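Magnesium and me: your questions answered

I've been selling magnesium (and a few other bits, but mostly magnesium) from my little shop, Tolow, for long enough that the same questions come round every week. I've put my answers on one page so I can point people at it. I'm a shopkeeper with a nutrition diploma and I am not a doctor, so if you're on prescription medicines or under a consultant, please ask your pharmacist before you buy anything from me or anyone else.

Last updated 15/07/2019

Which type of magnesium should I get?

The one I get asked for most is magnesium glycinate, sometimes written as bisglycinate on the label. It's gentle on the stomach and it's what I take myself. Citrate is cheaper and perfectly decent, but it does loosen things (you know what I mean), so I suggest starting low with that one. Oxide is the cheap stuff you find in supermarket tablets. You get a big number on the front of the tub and your body takes up rather little of it. I don't stock it any more.

What does "elemental magnesium" mean?

It's the weight of the magnesium itself, leaving out whatever it's bound to. A capsule might hold several hundred milligrams of magnesium glycinate but only 100 mg of elemental magnesium, and it's the second number you want when you're comparing tubs. Turn the tub round and look at the small table on the back. If the label doesn't give an elemental figure anywhere, I'd put it back on the shelf!

How much do you take?

One of our 100 mg capsules with my tea and a second before bed. That's me, and you might want less. You get magnesium from food as well, so don't go piling it on. Too much usually shows itself as an upset stomach, and if that happens, cut back or stop.

Morning or evening?

Whichever you'll remember. I like evenings. Neusa Conceição, who works the counter with me, has hers at breakfast because she'd forget it otherwise, and she's had no complaints. The one thing I'd say is have it with food if you've a touchy stomach.

Will it help me sleep?

It might. I sleep better with it but I also stopped drinking coffee after lunch the same November, so I can't swear which one did it. The research is mixed, and I'd be fibbing if I told you otherwise. If you've been sleeping badly for weeks, see your GP.

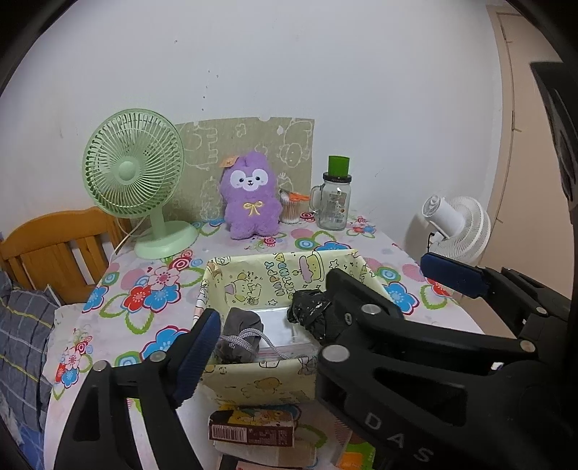
Does it stop leg cramps?

Ah, the big one. Some customers are convinced, others came back and said it did nothing whatsoever. The studies on night cramps in older people are fairly disappointing, to be fair. I'd say try one tub, and if you can't tell any difference by the end of it, spend your money on something else. Have a look at how much water you're drinking too.

Can I take it with my other supplements?

Mostly yes. I keep it apart from zinc and iron if the doses are on the high side, and from calcium for the same reason. A couple of hours' gap is plenty. Vitamin D is fine alongside it. If you already take a multivitamin, check whether there's magnesium in that before you add more.

And with medicines?

Please, please ask. Some antibiotics, thyroid tablets and osteoporosis medicines don't get absorbed properly if magnesium goes down at the same time, and anyone with kidney trouble shouldn't be taking it at all without medical advice. Same if you're pregnant or breastfeeding. Bring the tub to your pharmacist, they really don't mind.

Are your capsules vegan?

Ours are, yes. The shell is plant cellulose and the only other thing in there is a bit of rice flour. The Weso powder is vegan as well. The Vasiliu chewable tablets are not, they've got beeswax in the coating, so watch out for that one.

Powder or capsules?

I went off powders after a month of chalky orange squash, but plenty of people swear by them. They're good if you can't swallow capsules, and you can take half a scoop if you want less. Titilayo Tijani wrote in to say she stirs hers into warm oat milk with a bit of cinnamon, and I've tried it and it's lovely.

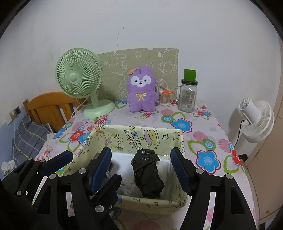
What about bath flakes and sprays?

I sell the flakes because a hot bath is a wonderful thing and they make the water feel silky. Whether much magnesium goes in through your skin, I doubt it. Buy them for the bath! The spray can tingle or itch, so try a small patch first and keep it off freshly shaved legs (learn from my mistake).

Can I just eat more of it instead?

Yes, and I'd start there. Pumpkin seeds are brilliant, then almonds, spinach, black beans, wholemeal bread and dark chocolate. I put a handful of seeds on my porridge every day.

How many capsules are in a tub and how long do they keep?

There are 42 in the small tub, so three weeks if you take two a day. The date is stamped on the base. Keep them somewhere dry with the lid on tight, and out of reach of children.

How do I send something back?

Unopened tubs can come back to us for a refund. Pop a note in with your name and order number, and write Returns, Box 3212 on the front of the parcel. Josué Sales deals with the post and he'll email you once it's been opened. Allow 6 working days for the money to show up.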